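Notes for session 2, 9/28/23

# Small Documentaries and the People in Them
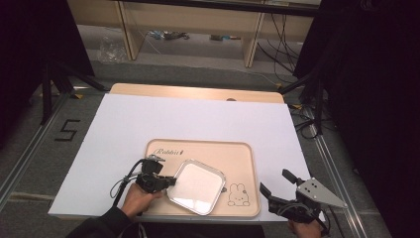
*Rabbit tray and square dish on a white board.*

Hi all! These are my notes from the lecture, typed up a bit more neatly than I said them. If you missed it, read these first and then watch *Stakia*, because I give away the ending below (sorry).

## Where we left off

Last time we talked about who gets to hold the camera. This time I wanted to get into what happens to a film when strangers find it years later, and *Stakia* is my favorite way into that. Anežka Holub shot it over one May in the town she grew up in, mostly at the bus station, mostly with kids who were skipping school. It runs 98 minutes and she made it for next to nothing. It played one night at the Admasu, a tiny theater with terrible seats, and then it sat in a closet.

Years later a fan account called Wokov put up a clip of the girl in the green coat yelling at a ticket machine. You've probably seen it without knowing what it was. People made it into a joke, then into a sort of hero story, and by then the full film had 3000 people on a waiting list to see it.

## The girl in the green coat

Watch the whole scene and the yelling takes up maybe a tenth of it. Before that she spends a long, long time helping an older man count his change. Holub keeps the camera on her hands. None of that made it into the clip, of course! So the question I kept asking in class was: who did the editing here? Holub cut the film once, and then a stranger cut it again.

A few of you said the clip is mean. I go back and forth. I laughed the first time I saw it, and I felt weird about it after I'd seen the rest.

## Baláž and the comments

Kazimír Baláž wrote the essay in your packet, "Sondden." He read through 676 comments under the clip and sorted them by how the writer talks about the girl: by a nickname, as "she," or as "you." The "you" comments are the part I love. People speak to her as if she might answer. His point is that viewers start to feel they own somebody they've watched enough times, and that kindness can be part of that too.

I don't buy his last section (the bit on nostalgia feels rushed to me), but argue with me on that.

## The ending

Holub closes on the empty platform and holds it way past comfortable. Then you hear one of the kids ask, "Are you still filming?" Cut to black. Keep that line in mind when you write.

## For next time

- Finish the Baláž essay, including the footnotes
- Pick one scene from *Stakia* and write a page on what a short clip of it would leave out
- Bring a video you've shared with friends where you don't know the person in it

Paper copies are fine, email is fine too. The film is on the course page under "Screenings."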